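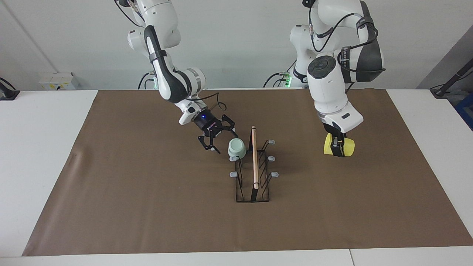 Slide 1. Dish rack task, both arms working. Mint cup upside down on the mat, yellow thing in the other gripper.

Leave this up while people find seats. Don't start with the org chart.

Hello, I'm Adanech Gebru. I collect examples for a living. My mother tells people I teach robots, and I have stopped correcting her.

The task is called Umell. Name came from a spreadsheet and stuck. Goal in one sentence: dishes go in the rack. Everybody in this room could do it by age 4, with some complaining.

Point at the open gripper over the cup. Ask how they'd pick up a cup that's upside down. Wait. Somebody will say "by the sides," somebody will say "flip it first." Good, let them argue a little. Our operators had the same argument, and for most of February the data had it too.

The numbers: 1191 episodes kept. 18 operators. 6 rewrites of the instruction sheet, the last one by Wondimu Admasu, who cut it to half a page. People read half a page.

Point at the yellow object. Two arms means two habits. Some people finish with one hand before they move the other. Some hold a thing in the air while they think. The model can't tell thinking from technique, so it learns to hover. We had a policy that hovered beautifully.

(Pause for laugh. If no laugh, keep going.)

What we changed on Grundalow:
- Operators redo an episode if they stop to think. No shame attached.
- Start positions come off a printed card. People asked to place a cup "anywhere" place it where they placed it last time.
- Fumbles followed by a recovery stay in. I used to delete those. Sorry, Wondimu.

Skip the Domard comparison if we're past 10 minutes. It's a table, and it's a dull one.

Last slide is the contact address. Likely question: why not do it all in simulation? Answer: we do that too, and the simulated cups are very well behaved. If someone asks about Shirima, that's Wondimu's, and he's sitting in the back row near the coffee.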